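From: Mansour
To: bench-users list
Date: 13/05/2026
Subject: Re: Lurnano two-arm simulation kit, worth the license?

> We are a small group with one pair of arms and not enough hours on them.
> Has anyone here paid for the Lurnano kit? The sales page says it comes
> with kitchen tasks ready to run, and that you can drive both arms from
> the keyboard or from a leader pair. I can find the price but I can't
> find anyone who has used it past the trial. Mostly I want to know
> whether the pick tasks are any good and how painful the install is. We
> looked at Bunimano as well but it only does one arm.

We have had a paid seat since September, so I can answer most of this.

The license is 285 a year per seat. That covers the simulator, the two-arm setup and the kitchen pack. The leader-pair driver is a separate download but costs nothing extra. Support is by email and they usually answer the next working day.

Points in the order you raised them, plus a couple you didn't.

1. Install

Not painful if your graphics driver is current. Ours wasn't, and that cost a morning. The asset download is large and does not resume if it drops, so use a wired connection. The installer also writes its cache to your home directory without asking. You can move it afterward by editing the paths file — do that before you open the kitchen pack for the first time, or it copies everything twice.

2. Pick tasks

Better than I expected. The one we use most is the tomato on the cutting board. It starts on the pale wood board on a granite counter, with an open cardboard box off to the upper right, and we run it with the right arm only. The grasp settings matter more than anything else here. With the default friction the tomato squirts out of the fingers if you close fast. We turned friction up one notch, slowed the close, and left it there. 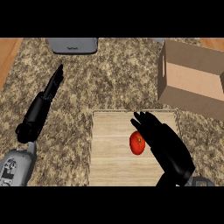 3. Two-arm tasks

There are fewer of these than the sales page suggests. Handing an object from one gripper to the other works. Anything where both arms hold the same object at once is shaky, and the physics will sometimes throw the object across the room. Lurnano told us a fix is planned but gave no release date. If two-arm holding is what you need, I would wait.

4. Recording and export

We have 1,573 recorded runs so far, all tasks together. Export is slow but we have not lost a file. The log format is plain and documented. Wuvero reads it directly. Bunimano wants joint angles in degrees, so you need a short conversion script, which I can send to the list if there is interest.

One warning: the default camera view records with black bands at the top and bottom. Set the output shape to match the view before you start a long session. We did 300 runs before we changed it.

5. Driving the arms

The keyboard is fine for checking that a task loads. I would not collect anything with it. The leader pair is much better, though the gripper trigger has a dead zone that you have to tune by hand for each operator. Save the result under a profile name, as the kit does not keep it otherwise.

What I don't like: the license check needs a network connection every 5 days, and there is no offline option at our tier. The manual is also a version behind the software, so some menu names don't match.

We are renewing for another year. For a group with one pair of arms I think it makes sense, mainly for training new operators and trying out tasks before you put hours on the hardware. I would not count on it for contact forces. Our settings for the real grippers ended up quite different from the ones in the simulator.

The trial lets you load the kitchen pack but turns off export, so you can try the tomato task yourself before paying. Ask them for the grasp settings sheet while you're at it. It isn't on the site.

Mansour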